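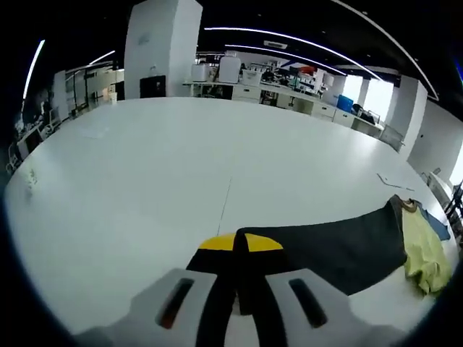
Nirnell update changes how Wuludport market pays out, and your old trade route is probably dead

The new patch for Nirnell went live Sunday morning and the big one is the Wuludport market. If you've been running salt from the north docks and selling it at the harbor for easy money, stop. Check prices first. The harbor now drops what it pays every time you sell there, and it takes a full in-game week to climb back.

Quick rundown for anyone who hasn't logged in yet.

Salt used to sell at the harbor for a flat 400 coins a crate. Didn't matter if you sold one or filled the whole warehouse. After the patch the first crate still goes for 400, but by the time I'd emptied a small cart the price was down to 304. Logged out, logged back in, no change. So no reload trick this time. It saves with the town and not with your character, which means your second character gets the bad price too.

Lamp oil got the same treatment but starts lower. 295 for the first barrel. Haven't sold enough of it to know where the floor is.

The patch notes have one line on it: "Town demand now responds to player sales." That's all. No numbers, no list of which goods are affected. Players in the forum have been filling in the gaps since the servers came back up and there is already a long thread of people posting screenshots of their ledgers and yelling at each other.

The Witkowska family, the merchant house you meet in chapter two, matters a lot more now. Before the patch most people took their contract, did the tutorial delivery and never went back. Their prices were bad and the clerk takes forever to talk through. But contract prices don't move. You agree to a number at the desk and you get that number on delivery, no matter what the harbor is doing. So if you can lock in a salt contract in the morning and deliver before the gates close, you're fine. Miss the gate and you pay the penalty, same as before.

A few things to know on contracts:

You can only hold one Witkowska contract at a time. Tried to take a second, got the greyed out button.

Breaking a contract still hurts your standing with the house. Standing is slow to get back.

The cloth contract in chapter two is still bugged for some players. The clerk takes the goods and doesn't pay. Save before you talk to her.

Then there's Zuris. Up to now Zuris was a place you rode through on the way to the mountain missions. One inn, one stable, a market stall with nothing on it. The stall buys now. It pays less than Wuludport for the first crate but it drops a lot slower, so for a full cart it comes out ahead. My best run so far was a loaded wagon of salt split between the two towns, half at the harbor and half at the stall, and it made 2,832 coins after feed and tolls. Under the old system the same wagon made more, no question. But it's the best I've seen anyone post since the update.

The road to Zuris is still the problem. Bandits at the ford, and they hit wagons harder than riders. Hire the guard at the inn before you load up. He costs more than he used to — not sure if that's the patch or if I just never noticed — but losing the wagon is worse. Go early. The night spawns on that road are nasty and the toll house shuts at dusk so you'll be stuck sitting outside it with a full load.

Malachy Ó Dubhghaill, who keeps the price spreadsheet a lot of the community uses, has marked every pre-patch number as out of date and is asking for new ones. If you want to help, he needs the town, the item, the price of the first unit and the price of the last one you sold. Don't send totals, he can't do anything with totals. He wrote in the thread that he thinks each town has its own recovery speed and that the harbor is the slowest of the lot. "I need people to go sell one crate and then go do something else for a few days," he posted. "I know it's boring. Please do it anyway."

Some replies to that were less than kind. Lot of anger in general, mostly from players who were saving up for the big ship and were a few runs short. The ship price did not change in the patch. So if you were close, it's going to be a slog.

Others like it. The argument goes that the salt run was so good there was no reason to touch anything else in the game, and now people are hauling wool and lamp oil and even the pottery, which I don't think I have ever seen anyone sell on purpose. Pottery breaks on rough roads, by the way. Go slow or take the river barge.

Also in the patch, quick:

Horses no longer get stuck on the Wuludport bridge. Tested it, seems fixed.

The warehouse sort button works again.

Stable fees go up if you leave more than one wagon parked over night.

Fishing prices untouched as far as anybody can tell. Expect that to be the next thing everyone piles in on, and probly the next thing that gets cut.

Coins you already have are safe. There was a rumor going round that the update would trim big savings and that isn't in the notes or in anyone's save that I've looked at. Goods sitting in your warehouse are safe too, but they're worth whatever the town says today, so don't dump the lot in one go. Sell a few crates, take a Witkowska contract for the next few, cart the rest out to Zuris.

Console players get the same patch later in May. If you're on console and sitting on a pile of salt, sell it at the harbor now while it still pays the full 400.

Will update this when the new spreadsheet is up.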